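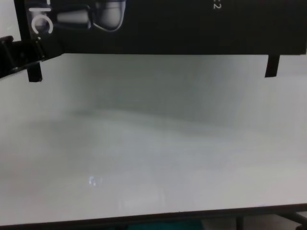
Tracing a false protective stop on a two-arm table

Fault 1013 on the Mustia controller is described in its manual as "contact detected". I'd take that with a pinch of salt. Contact is what the controller decided, and it reaches that decision from joint current and the wrist depth reading together. If either one is bad, you get a stop with nothing touched, or (much worse) something touched and no stop.

We had both at Dosstead in January. The log held 169 stops, and 32 of them came with the arm over bare white table. Espinoza, who supplied the controller, told us to update the firmware. We did. The stops carried on. What follows is the order in which I would go through it now, which is not the order we went through it then.

You will need a second person, the paper log, a torch, a lint-free cloth and a hex key that fits your bracket screws.

Step 1. Make it safe before you get curious

Press the emergency stop, wait for the brakes, then lock off the supply. Don't rely on the pause button on the tablet. Pause holds the arm under power, and an arm that has already misread the world once has no business being powered while your hand is under it. Tell the other person out loud what you're about to touch.

Leave the arm where it stopped if you can. Cameron Matheson drove ours home out of habit the first time, and with it went any hope of knowing which joint had been loaded.

Step 2. Look at the table the way the sensor does

A glossy white top is a poor thing to point a depth camera at. It has no texture to match, and lamps show up in it as small bright spots that move when the arm moves. Crouch to the height of the wrist and look for reflections and for any dark shadow thrown by whatever stands at the back. Mark them with pencil on masking tape, one tape per lamp, then switch the lamps off in turn and see which spots go.

Large printed panels deserve the same suspicion. Flat black tends to come back as a hole. A glossy picture of a machine may well get picked out as a machine if your software looks for shapes, whatever the sales sheet says about it.

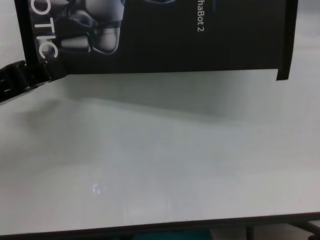
Step 3. Read the log against the pose

Write out the joint angles for ten stops. If they bunch together, suspect the place. If they're scattered, suspect the arm. Ours bunched, and Caroline Mwakalinga pointed out that nearly all of them had the wrist tilted towards a lamp reflection. That was a better clue than anything in the support thread.

Check the clock as well. The controller and the camera each keep their own time, and ours had drifted 2 seconds apart. On a slow move that's enough to blame the wrong half of the path.

Step 4. Check clear panes and joins

Clear sheet is the case I worry about most. A depth camera looks straight through it and reports the surface behind, so the planner believes there's room. Go round every pane within reach and ask whether the software has been told it exists as a fixed keep-out zone. "The sensor will see it" is not an answer. Look at the seams between panels too. Torn or lifting bits along a join can give a few stray points, and stray points close to the wrist are just what sets off 1013.
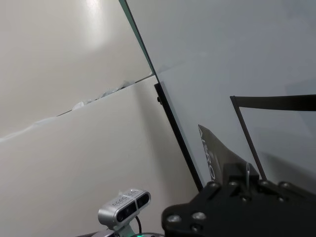
Wrist camera view with the clear pane to the right and torn white material along the panel seam.

Clear the bits away, wipe the seam, and run the same move again at the slowest speed with your partner's hand on the stop. If the count of stray points doesn't fall, put the seam down as innocent and move on. Don't tape over it and call it fixed.

Step 5. Check the wrist hardware

With the power locked off, try each bracket screw with the hex key. You're feeling for movement, not tightening. A bracket that has shifted slightly tilts everything fastened to it, and the calibration will go on trusting an angle that no longer holds. Put a pencil line across each screw head and on to the bracket so that you can tell next week whether one has turned. Then take a still from the wrist camera in a known pose and keep it. 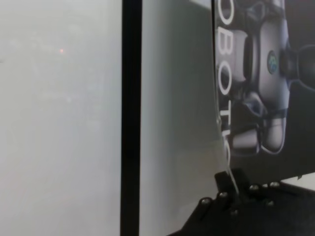
Compare that still with one from the last calibration. I don't much care about the software's "camera OK" light, which as far as I can tell only means that pictures are arriving. What you want is for fixed things to sit in the same spot in both stills. If they don't, recalibrate before you change any threshold.

Step 6. Leave the threshold alone

Sooner or later someone will suggest raising the contact threshold until the stops go away. Espinoza suggested it to us in writing. It does work, in the sense that taking the battery out of a smoke alarm works. On Tuesday Morven Halliday tried it on the bench with a foam block, and the arm pushed the block a good deal further before it gave up. We put the old value back.

If you've done steps 1 to 5 and still get false stops, keep the speed limit low and keep people out of reach. Send the supplier the raw log, the two stills and the joint angles, and ask for a reply that refers to them. Ours stopped at the low lamp angle once the lamp was moved. Four stops remain unexplained, and they're still open in the book.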